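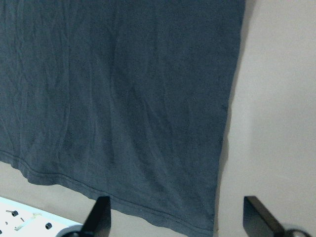

Zokunbridge laundry says wrinkles will hang out

June 28, 2024

Groder, the wash-and-fold shop in Zokunbridge, has dropped ironing from its basic service and now hangs cotton shirts to let the creases fall out overnight. Owner Concetta Marchetti calls the results "as good as pressed." The dark blue cloth on the wall is still creased all over, and its hem ripples. Customer Marisol Camacho wants to know why the price hasn't dropped too. Groder has not said.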